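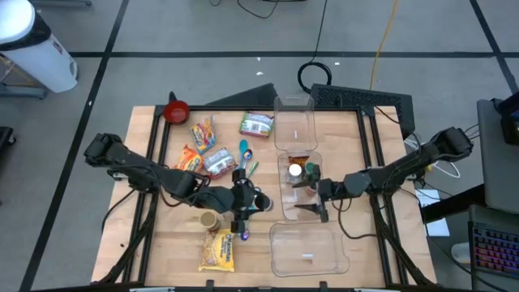
Snack and Spice Drawer Sorting: Your Questions

Last updated 6/1/20

Do I need to buy a drawer organizer system?

Probably not. We get asked about the Finix and Jendari sets more than anything else on this site, and our answer hasn't changed. Both are plastic boxes with a nice label. If you have a few clear trays of the same size, you have the system.

Why clear trays?

So you can see what's in them from the side. We were doubtful about this too and ran a kitchen on solid white ones for 11 weeks. Things got lost at the bottom. Clear ones show crumbs, and you will have to wash them more.

How many trays should I start with?

Three will do for most people. One for jars and bottles, one for packets, one for small tools like measuring spoons. If you find yourself wanting a fourth, first check whether you're making room for food you don't eat.

Should I empty the whole drawer first?

Yes, onto a table, with the trays lined up along one side. The "one shelf a day" method gets a lot of praise in magazines. We tried it and spent August moving the same jar back and forth.

What goes in first?

Jars and capped bottles. They don't bend, so they decide how much space is left. Packets can be squeezed in or stood up later. If you start with packets you'll end up taking them all out again.

Do snack packets really belong with cooking things?

We don't think so, but plenty of readers disagree. Our objection is that people go looking for chips more often than they go looking for cumin, and the spices get knocked over on the way. If you only have one drawer, at least give the packets their own tray.

Is it worth taking snacks out of the packet and putting them in jars?

Rarely. It looks good for a day. You lose the date, the cooking instructions and the allergy information, and most decorative jars don't seal as well as their sellers say. Clip the packet shut.

Should I sort by color?

No. Two yellow packets can hold completely different things. Sort by what you use them for.

My measuring spoons are all different sets. Do I have to match them?

No. Check them against each other with water, though. We had a teaspoon that was clearly smaller than the others and had been blaming the recipe. Keep the ones that agree, whatever they're made of.

What about the Ersoy drawer liner?

It stops trays from sliding. So does a damp-looking bit of rubber mesh from the hardware store at a fraction of the price. We couldn't tell the two apart in use.

Brikonton claims its trays save 60 hours a year. True?

We asked how that was worked out and got a brochure back. Draw your own conclusions. Sorting a drawer took us roughly 2 hours, including the washing up.

How long will it stay tidy?

Depends on who else uses the kitchen. Ours needs a quick going over every month or so, and anyone who promises you a permanent fix is selling trays.

Can I send in a question?

Yes, through the contact form. Please keep it short, and we don't answer requests for discount codes.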